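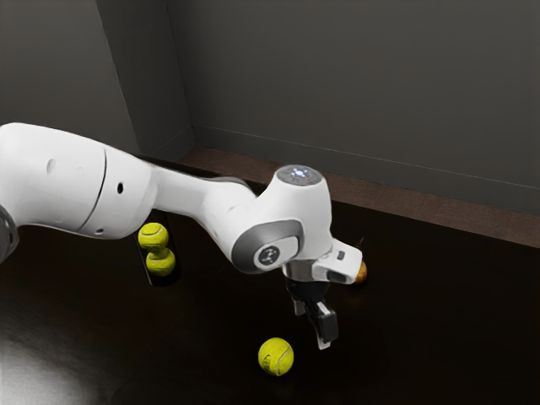 Fadent tabletop set, known faults

Read this before you train on anything. The set has 1000 simulated episodes of one arm moving tennis balls and fruit on a dark table. The summary file reports a success flag for each one. I would not trust that flag, and I wrote part of the code that sets it.

What went wrong

In 201 episodes the gripper closes on nothing and the episode is still marked as a success. The checker looks at finger force and wrist height. It never looks at where the ball is. If the fingers close hard on each other and the wrist goes up, that counts as a pick.

Sebastian Munteanu's view is that a contact setting in the Erport build caused the force spikes. Maybe. Changing the setting cleared up 40 of the bad episodes when we ran them again, and the rest failed the same way. Gemma Bellamy blames the checker alone, and I lean toward her side, but neither claim has been tested properly.

Status

Flags have not been corrected in this release. The 40 reruns are in the folder "rerun" and were checked by eye by one person, so treat them with some care too. A new checker that uses object position is planned for March. The last one was also planned for a certain month.

Do not use for

Any claim about grasp success rates. Any safety argument about a real arm. The simulator lets the fingers push into the tabletop by up to 4 mm without a fault being raised, and real hardware will not be so forgiving.

Report problems to Ovidiu Rusu, with the episode number and the build you used.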